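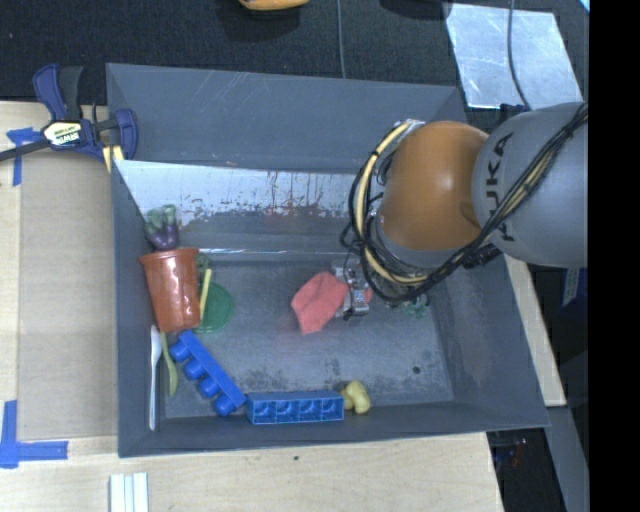
Skosmont, 14/08/2024

Workshop tips from the robot club, for whatever they're worth

I help out with the Gaber after-school club, and I'll say up front that I don't believe most of what gets promised about robots and housework. The students want an arm that can clear up a bin of household odds and ends. I have a kitchen drawer that has defeated three adults. Still, a few habits from the club have been useful at home and at the bench, so I wrote them down.

Clamp the bin. Any tub you reach into over and over will creep across the table. One bar clamp on the rim stops it. Hicham Bensaid says a rubber mat does the same job. I tried a mat and it crept too, only slower.

Tape the corners. Put a piece of blue tape on the table where the bin belongs, bent into an L if you can manage it. When somebody borrows the bin, it goes back to the same place. This works for a sewing machine or a drill press as well. Change the tape before it gets old, or you'll be scraping glue off the wood with your thumbnail.

Mix hard and soft on purpose. If you're testing any kind of grabber, including the cheap ones sold for reaching high shelves, don't test it on blocks. Blocks are easy. Put in a crumpled cloth, a plastic spoon lying flat, a cup that won't stand straight and a round lid. The flat things are where the sales talk falls apart. Faith Wanyama bought a Tomov grabber for her mother, and it picks up a sock very nicely and can't do a thing with a spoon.

Choose a bin with sloped walls. I was against this one and I've half come around. Small stuff slides toward the middle, where you can get at it. You do lose floor space, and tall things lean.

Wipe the bin out. Ours is dusty and scuffed, and there are reddish-brown streaks down one side that I have opinions about. Warm water, a drop of dish soap, a rag. Houda Fawzy swears by baking soda paste for stains on gray plastic. I've seen it work on tea and fail on everything else.

Bundle your cables, and leave slack at the joint. On anything that bends, a desk lamp included, the wire needs a loop where the bend is. Pull it tight for the sake of looks and you'll be replacing it by February.

Write down the misses. Arash Rashti told the parents the arm could do 1,000 picks without help. I asked to see the sheet. The sheet had 156 lines on it, and the column for failures was blank, which I took to mean it hadn't been filled in. Use a pencil and a ruled pad, and mark the bad ones first.

The Risholm competition rules allow 2 practice bins per team. Yasmine Benmoussa has the printed copy if you want to check the sizes before you buy any.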